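Money and Banking, handout 6: How a central bank's rate reaches the high street
Reading time: 6 min

Read before the seminar. Bring a calculator, phone is fine. Notes are a bit rough, they follow the lecture order and not the textbook order.

1. Where we'd got to

Last time: what counts as money, and why most of it is deposits. Commercial banks create deposits when they lend. Central bank creates reserves. Two different things, keep them apart. If you mix them up in the exam the whole answer goes wrong from line one.

Reserves = what banks hold in their accounts at the central bank. You and I can't hold them. A bank uses them to pay other banks at the end of the day.

This week: the central bank moves one interest rate. How does that end up changing what a household pays on a mortgage, or whether a firm buys a new van?

2. The rate itself

The policy rate is the rate paid on reserves (in a floor system, which is what we assume unless I say otherwise). Why would a bank lend overnight to another bank for less than it can get from the central bank? It wouldn't, mostly. So the overnight market rate sits close to the policy rate.

Older textbooks tell the story with scarce reserves and a corridor: lending rate on top, deposit rate underneath, market rate somewhere in the middle, and the central bank supplies just enough reserves to hold it there. Still worth knowing. Question 3 on the problem sheet uses the corridor.

Be careful with "the central bank sets interest rates". It sets one, very short. All the others are set by people guessing where that one is going.

3. From overnight to longer rates

Expectations theory, short version. A two-year rate should be close to the average of the one-year rate now and the one-year rate expected a year from now, plus a term premium.

Say the one-year rate is 2 per cent and the market expects 4 per cent next year. Two-year rate comes out near 3, before any premium. If the central bank then says something that makes people expect 2 per cent next year, the two-year rate drops towards 2, and the policy rate hasn't moved at all. Talk alone did it. This is why so much effort goes into the wording of statements.

Term premium: extra return for tying money up longer. Can't be observed directly. Can be negative. Don't spend a page on it.

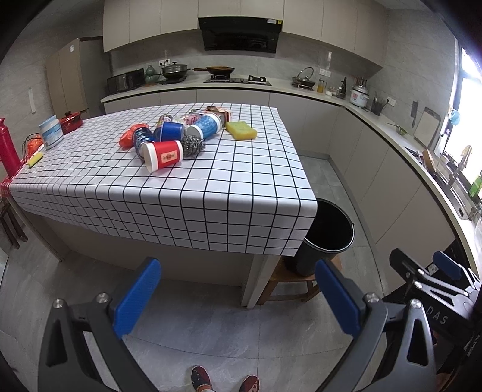
4. From market rates to bank rates

Banks don't pass everything on, and not straight away. Pass-through is the share of a change in the policy rate that shows up in a loan or deposit rate. Three things to look at:

- Type of contract. Tracker mortgage moves at once. Fixed deal doesn't move until it ends.
- Competition. If savers never switch, the bank has little reason to raise deposit rates.
- The bank's own funding costs. If wholesale lenders are nervous they charge more, and a cut in the policy rate may not reach borrowers.

Worked case. Brilmont is our made-up-for-class economy from handout 2, same banks, same households. Gillatora is its largest lender. Policy rate goes up by 1 percentage point. Gillatora puts its variable loan rate up by 0.9 and its instant access savings rate up by 0.3. Pass-through is 90 per cent on loans and 30 per cent on savings. Margin between the two widens by 0.6 points. Someone always asks if that's profit. Partly, but there are also loan losses, which tend to rise after a rate rise, and part of the book is fixed.

5. Cash flow for a household

Household has a variable loan of 90,000, interest only to keep the sums easy. Rate rises by 0.9 points. Extra interest a year is 810. Per month, 67.50.

Same household has 10,000 in instant access savings. Extra interest a year at 0.3 points is 30. So net it is worse off by 780 a year. Now flip it: a retired household, no loan, 200 thousand in savings. Extra interest is 600 a year. Better off, in cash terms anyway.

So a rate rise moves money from borrowers to savers. Why does total spending fall then? Borrowers usually spend a bigger share of each extra pound than savers do. That gap in the marginal propensity to consume is doing most of the work. Write that sentence down.

6. The other channels

Quickly, as we ran out of time.

Substitution. Higher rate makes saving now more attractive compared with spending now. Standard two-period diagram, see the Murakami reading, first half only.

Asset prices. Future income discounted at a higher rate is worth less today. Shares and houses fall, or rise more slowly. People feel poorer, and have less to borrow against.

Exchange rate. Higher rate pulls in money from abroad, currency tends to rise, imports get cheaper, exports harder to sell. Large and quick in a small open economy. The evidence here is messy, dont oversell it.

Credit. Banks get choosier when borrowers look weaker. Small firms feel this first, they can't issue bonds.

7. Lags

Long and uneven. Exchange rate: minutes. Tracker mortgages: a month or so. Fixed mortgages: years. Prices in shops come at the end of the chain, which is why a committee has to act on a forecast and gets shouted at whichever way the forecast goes wrong.

More fixed deals in the system means longer lags. Hye-jin Bang raised this in the August revision class and asked if it makes policy weaker or only slower. Mostly slower. But if rates go up and come back down before the fixed deals end, some housholds never feel it, so a bit weaker too.

8. For the seminar

Puten group: prepare the household sums again with a repayment loan, not interest only. Everyone else: a half page on which channel matters most in an economy where 9 in 10 mortgages are fixed. Wenceslao Carrillo is taking the early seminar, Meriem Ghoneim the afternoon one. Hand in on paper please, room 429, box by the door.

Correction to handout 5: in the balance sheet on the second page, reserves are an asset of the commercial bank and a liability of the central bank. I had them the wrong way round.

Related handouts
Handout 2: Banks and households in Brilmont
Handout 4: What inflation targets are for
Handout 5: The central bank's balance sheet
Handout 7: Buying bonds when rates are near zero
Problem sheet 3 (corridor and floor)

Contact: Cirilo Contreras, course office, room 429 | Handouts copyright the course team | Back to top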